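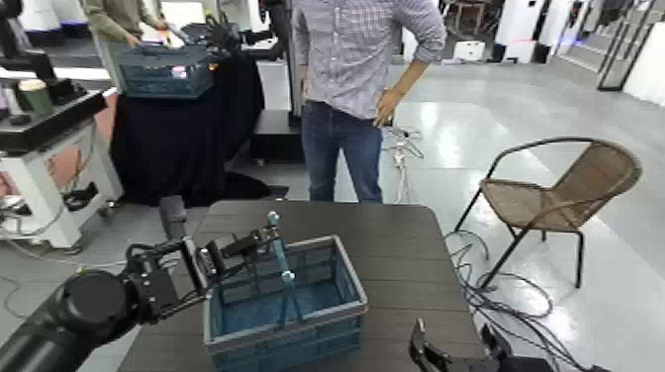
Ticket 2435: left gripper opens by itself partway through basket episodes
Project: Vurndale, tabletop pick and place
Opened by: Oratile Hendricks
Opened: 7/11/22
Status: open, see last entry

Hi all, sorry for the long one, I wanted to get everything down before I forget which thing I tried first.

So we're recording the basket task (left arm takes the light blue rod with the round knobs on the ends, in and out of the blue basket, you know the one) and every so often the left gripper lets go without me asking it to. The leader handle is closed, my fingers are squeezing it, and the follower jaws just open up. Then maybe a second later they close again on nothing! The right side has never done it.

It's not rare enough to ignore. In a batch of 20 episodes this morning I had to throw out three, and I'm pretty sure one more slipped by me because the rod landed upright and it looked like a good release.

What I'm running: station 2, Leltetti recorder, the build from Friday. Camera rate and everything else is whatever the config had, I haven't touched it.

Things I tried, in order:

Restarted the recorder. No change.

Power cycled the left arm and redid the gripper zero. It behaved for a while and I got my hopes up, then it did it again in the middle of a lift.

Swapped the leader handles left for right. This was Aitken's suggestion (the Aitken bench had something like it back in October). The problem stayed with the left follower, so I think the handle is fine.

Tried it with no rod at all, just closing on air over the basket. Couldn't get it to happen. I sat there opening and closing that thing until my hand hurt.

Tried it with the rod but kept the arm down low, close to the rim. Also fine, mostly.

Which makes me think it's something to do with load plus reach. When the wrist is tipped and the jaws are pinching hard, that's when it goes. The rod is slippery and I know I squeeze more than I need to.

Is there a way to see the gripper current in the saved episodes? I opened one in the viewer and all I get is position.

---

Reply from Uvwood support

Thanks for the detail, Oratile. Current is logged but hidden by default. Turn on "show effort channels" in the viewer settings and reload the episode. Could you send us one bad episode and one good one from the same batch? Also, please check the gripper force limit in the station config and tell us what it says for left and right.

---

Oratile again

Oh nice, found the setting, that viewer has a lot more in it than I thought.

OK so the force limit is 200 on the left and 20 on the right?? I don't know what the units are, but they sure aren't the same. I didn't set these. Somebody may have bumped up the left one when we were doing the heavier objects and never put it back.

And in the bad episode the left current climbs and climbs while I'm lifting, goes flat for a bit, and drops straight to zero right where the jaws open. In the good one it climbs the same way but I let go before it ever gets to the flat part. I uploaded both, plus a second bad one since it has a nicer drop.

---

Reply from Uvwood support

That flat section followed by zero is the motor protection cutting in. The gripper relaxes, the fault clears, and it goes back to following the handle. Please set the left limit to 20 to match the right, restart the arm and try again. The recorder ought to flag this fault in the episode and it doesn't, so I've passed that on to the Leltetti folks.

---

Oratile

Changed it, restarted, and ran another full batch. Not one drop! The grip feels softer on the handle, which took a few tries to get used to, and I did lose the rod once, but that was me going too fast, and the current looked normal the whole way.

Two things before anybody closes this:

Can we get a list of the old episodes where the current goes to zero while the handle is closed? I don't want those in the training set. The policy is going to learn that you let go halfway up and then grab at the air, and I'd rather not spend next week wondering where it picked that up. I can go through them by hand if I have to but please don't make me.

Also could someone check the config on the other stations? I only looked at mine.

Leaving this open until the list is sorted.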